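Flurnano Garments on Beds
Data card, revision 5

Summary
Recordings of clothing being handled and sorted on a made bed. The set covers knitwear and other soft garments that start out crumpled. It is maintained by Flesten and replaces the November release. 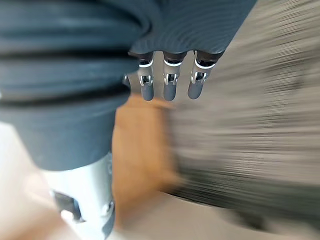
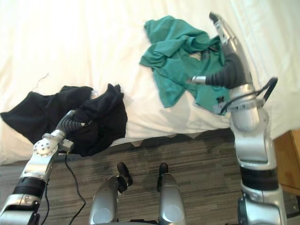

Contents
1,378 recordings, 68 garments, 15 bedrooms. Each recording has a garment list and a task label (pick up, spread, fold, stack). Garments are listed by main color and type. Where the type is unclear while the item is crumpled, the label is taken from the flat reference sheet.

Bedding
Sheets are plain or lightly patterned. Creases are left in. Mattress height is given per room in rooms.csv.

Known gaps
Dark knits are overrepresented. Folds in black fabric are poorly separated in low light, and hem labels for these items should be treated as approximate. Socks and underwear are excluded. Items with hoods are present only in the Uvholm rooms.

Splits
Split by room. No garment appears in both train and test. The Wubshet rooms are held out for test.

Changes
Stack labels corrected in five rooms. Duplicate garment entries merged. Sleeve labels now follow the wearer's left and right.

Last updated 5 February 2025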